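Demonstration gathering (robot learning)

Demonstration gathering is the part of robot learning where a person shows a robot arm how to do something, over and over, and everything gets written down so a program can learn from it later. I run the household tasks section of this encyclopedia, and I've done a fair amount of the showing myself, so expect some opinions mixed in.

What gets recorded

One run through a task, start to finish, is usually called an episode or a demo. An episode holds the camera video, the joint positions of the arm, how far open the gripper is, and a short sentence saying what the person was trying to do ("put the spoon in the bowl"). Ours tend to last under 60 seconds. The sentence sounds like the easy bit, but Debora Gatti and I once spent a whole afternoon arguing over whether "cup" and "mug" should be one word or two. We kept both!

Ways of showing

There are 2 common ones. In kinesthetic teaching you take hold of the arm and push it through the motion. In teleoperation you steer it from a little distance, with a hand controller or a second, smaller arm. I like teleoperation better – your own hands stay out of the video, and the program won't have them around later on either. It's slower to learn, though. Roscoe Strickland says his first 100 episodes at Fledbridge were good for nothing but practice, and mine weren't much better.

Variety

A program that has only seen one bowl in one spot learns that spot. So you move things between episodes, swap the dishes, raise the blinds, leave some clutter out. The Bruvham kitchen set, which Janelle Dela Peña put together, has 1264 episodes, and the sink and counter were rearranged for every one of them.
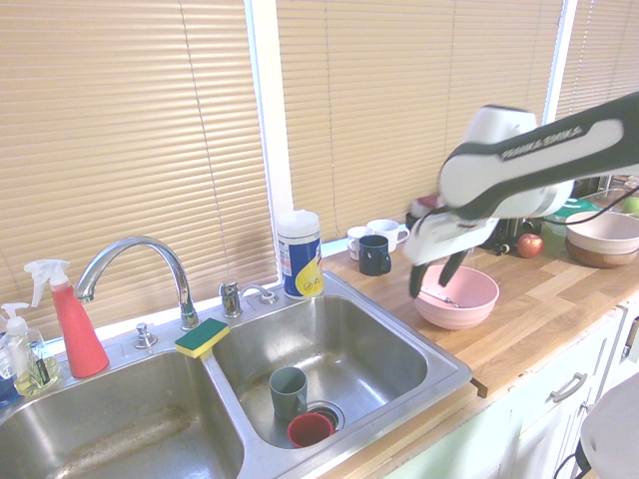

Light matters more than I expected when I started. Morning and late afternoon can look like different rooms to a camera, and in December we lost the daylight by four thirty, so a lot of the Sanna episodes are lamplit.

Failed episodes

Opinions differ on these. Some groups throw out every dropped spoon. Wundska keeps them and tags them, and I'm with Wundska on this one, as long as the tag is right. A miss followed by a second try is worth having – it shows the program how to recover.

See also: teleoperation, imitation learning, grasping, episode labeling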